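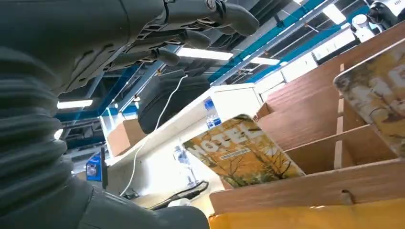 kettlewick: I'll be the one to say it then. The old 5 was a terrible bus and we've all gone soft about it because it's dead.

Goodbye to the 5, hello to the 84
Posted 2023-09-30 by gravelpit

Putting that reply from the other thread up top because it deserves a proper argument and the other thread was meant to be about bins.

For anyone who has been away, or has a car and therefore no interest in the rest of us: Mirkar have taken over the Sodgate to Nultness run. The 5 is gone. In its place we have the 84, a number presumably chosen because it's the age you'll be when you get there. It no longer goes along the seafront, it no longer stops at the top of Chapel Hill, and it now takes in the retail park, which has its own car park the size of Belgium and whose customers have never expressed a wish to arrive by bus.

I used it every day this week. The journey used to be half an hour if the level crossing was kind. It is now 50 minutes on the printed timetable and longer in the real world. I have read most of a library book that I wasn't even enjoying.

So. Is it just me?

---

oldpaving

It isn't just you. My stop's gone. It still has the pole, the shelter, the bench and a timetable in a frame, so every morning it has a few people in it waiting for a bus that was abolished. I've taken to telling them as I walk past and I'm now regarded as a sort of prophet of doom.

---

kettlewick

Right, since I've been quoted. I caught the 5 for years. It was late in summer because of the traffic and late in winter because of the heaters, don't ask me how. It had a seat at the back that was permanently damp. In July I stood at the clock tower with two bags of frozen shopping for so long that I went home and cooked the lot.

The 84 has come when it said it would, each time I've caught it. It goes a daft way round, I'll give you that. But I know when it's going to go a daft way round, and I can plan my life.

---

gravelpit

You can't compare a bus's best fortnight with the other one's worst July. Give it until the first frost.

And the damp seat was a landmark.

---

sprout_denier

Retail park person here! I work there. We do exist! There are shops in it, and they have staff in them, and until this month I walked the last bit along the dual carriageway verge in the dark with lorries going past my ear. So forgive me if I don't cry into my hat over the seafront. Lovely view. Couldn't see it from the verge.

---

oldpaving

Fair enough and I take that back, or I would if I'd been the one who said it.

---

gravelpit

I said it. I'll take back half. The staff can have the bus. My complaint is that somebody had a map with a line on it and decided the only way to give you yours was to rub out mine. The seafront stop isn't there for the view. There's the surgery, and the chemist, and the flats above the arcade where the average age is considerable and the lift is a rumour.

---

whelkstall

Does anyone know if the old day returns still work? I've got a strip of the paper ones in a drawer.

---

kettlewick

No. The driver looked at mine as if I'd handed him a ration book.

---

whelkstall

Right. Anyone want some bookmarks?

---

pelicancrossing

Long-time lurker, first post, moved to Nultness from a city that shall remain nameless. With love: you're all spoilt. Where I lived before we had a bus every few minutes and every one of them was full, and the app would tell you one was due, and then the little number would go up instead of down. I'd take a slow bus with a seat over that any day. I got on the 84 at the station, sat down, and a woman I've never met told me about her hip as far as the roundabout. Lovely.

---

gravelpit

Welcome to the forum. The hip is doing very well, she tells everyone.

---

lowtide_and_chips

Can I raise the 16? Everybody's going on about the 5 and the 84 and meanwhile the poor old 16 has had its last run of the evening taken off without so much as a notice. If you work a late shift in Nultness and live at the Sodgate end you now have the choice of leaving early, walking it, or getting a taxi that costs more than you made in the last hour. I asked at the depot and was told it was "under review". It can't be under review, it isn't there. What are they looking at?

---

sprout_denier

This is the one that gets me too. The 84 gets me to work and then nothing gets me home if I'm on the late. So I've gone from walking the verge in the morning to walking it at night. I suppose it's a change.

---

kettlewick

OK, I'm with you on the 16. That's indefensible. I'll sign whatever wants signing.

Still not mourning the 5 though.

---

oldpaving

Has anyone been to the drop-in? Mirkar have a table at the back of Gouveia on market mornings, between the toilets and the cake fridge. I went to ask about my stop. Very pleasant young chap, wrote it all down on a form, gave me a pen. I asked who read the forms and he said he didn't know, he was only there for the forms.

---

gravelpit

Is it a good pen?

---

oldpaving

It is a better pen than I expected. The clip's come off.

---

whelkstall

I went as well, mostly for the cheese scone. I'd recommend asking for the printed route map because it's different from the one on the website. On the printed one the 84 still goes up Chapel Hill. On the website it goes round the bottom. I pointed this out and was told the website was the correct one, so I asked why they were handing out the other one, and he said they'd had a lot done.

---

pelicancrossing

That explains the couple I saw standing at the top of Chapel Hill with suitcases. I thought they were having an argument about something more serious.

---

lowtide_and_chips

Practical suggestion before this turns into another bins. The council decides which routes get the subsidy and Mirkar only bid for what's in the contract. Shouting at the company about the seafront will get you a form and a pen. Shouting at the council might get the contract changed when it comes up. I've been through all this with the school bus. Write a letter, keep it to one subject, put your stop in the first line. Don't do what I did and attach a poem.

---

kettlewick

What happened with the poem?

---

lowtide_and_chips

They replied to the poem and not the letter.

---

gravelpit

I don't fully agree with that. The council sets the route but the company writes the timetable, and the timetable is where the padding is. It sits at the retail park with the engine running for what feels like a bank holiday. Take that wait out and there's time to go along the front and still get to Nultness no later than now. I've sat on it with a watch.

---

sprout_denier

The wait's so it can meet the 16, isn't it? That's what our driver said. It holds for people changing.

---

gravelpit

Well, that would make sense in the daytime. Does it hold in the evening as well?

---

lowtide_and_chips

It does. I've been on it. It waits every night for a bus that doesn't run any more, and then when it's satisfied it sets off.

---

oldpaving

I feel I have a lot in common with that bus.

---

gravelpit

Right, I'm putting that in the letter. The evening wait, I mean. If they're paying a driver to sit there anyway he could be driving somewhere, and I would suggest the seafront.

Draft so far is: bring back the last 16, send the evening 84 along the front while they sort out the rest, move the timetable off the dead stop on Chapel Hill or move the bus back to it. I've left out the damp seat. Anything to add, put it under this and I'll try to get it all on one side of paper.

---

kettlewick

Can you ask about the heaters? It's the same buses, they've only painted them.

---

whelkstall

And which map is the real one.

---

pelicancrossing

Could someone ask for a bin at the station stop? I know this isn't the bins thread.

---

gravelpit

It is not the bins thread. I'll put it in at the bottom.

---

oldpaving

Happy to drop the letter off. I'm at the surgery in the morning, so if I set out straight after breakfast I can do both. Leave it behind the counter at Gouveia and I'll pick it up on the way past.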